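1 de outubro de 2020
Por: aluno do 4.º semestre, Produção Musical

Relatório de projeto: gravação do EP "Woruveo"

Objetivo era gravar um EP instrumental com 4 faixas, do arranjo à masterização, e escrever sobre as decisões. Guitarra, baixo, bateria e um órgão emprestado. O trio chama-se Grasero, o estúdio foi o Stava, sala pequena, teto baixo, bateria soa sempre mais perto do que se quer.

Começámos em março com maquetes feitas em casa. Sete ideias, quase todas longas demais. Solos a mais também. O critério para cortar foi simples: se o tema não se conseguia cantarolar depois de uma escuta, saía.

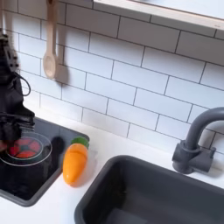 Ramanauskas ouviu as maquetes e respondeu por escrito que o baixo e o bombo andavam a lutar pela mesma zona, e que a segunda faixa só começava a sério quando a guitarra se calava. Pediu menos notas no refrão e mais silêncio antes da ponte.

Tinha razão quanto ao baixo. Quanto à ponte, discordo ainda, mas experimentámos e ficou a versão dele.

Captação. Bateria com quatro microfones, dois por cima, bombo e tarola. Guitarra por amplificador, um dinâmico encostado à grelha e outro recuado (o recuado quase não entrou na mistura). Baixo em linha. Órgão gravado no fim, por cima de tudo, o que foi um erro, devia ter entrado nas bases.

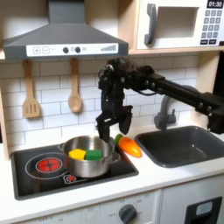
O metrónomo também deu trabalho. A faixa de abertura foi gravada sem clique e acelera no final, dá-se bem por isso. Nas outras usámos clique e perdeu-se algum balanço, sobretudo na terceira. Repetimos a tarola da terceira, não resolveu tudo.

Mistura: cortes nos graves da guitarra, compressão leve no baixo, reverb curto em quase tudo. Um pico de ressonância nos 235 Hz do órgão, atenuado com equalizador. Panorâmica conservadora. Ouvi em auscultadores, colunas e no telemóvel, e no telemovel o baixo desaparece.

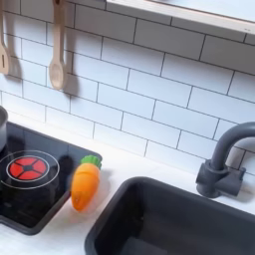
Fig. 3. Azulejos brancos, espátula e colher de madeira.

Capa e alinhamento ficaram para o fim, mal pensados. A ordem das faixas mudou na véspera da entrega. A mais calma passou para último e acho que o disco ganhou com isso, mas as pausas entre faixas não foram revistas. 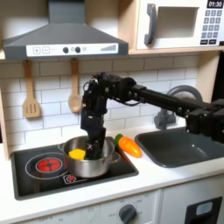 Na masterização tentei não esmagar a dinâmica. Comparei com discos instrumentais de que gosto e o nosso soa mais baixo, aceito. A faixa dois tem ainda um ruído de cabo na introdução que só ouvi depois de exportar.

Por fazer: regravar o órgão com as bases, limpar esse ruido, rever os fades da última faixa. Pistas separadas e folhas de sessão seguem em anexo.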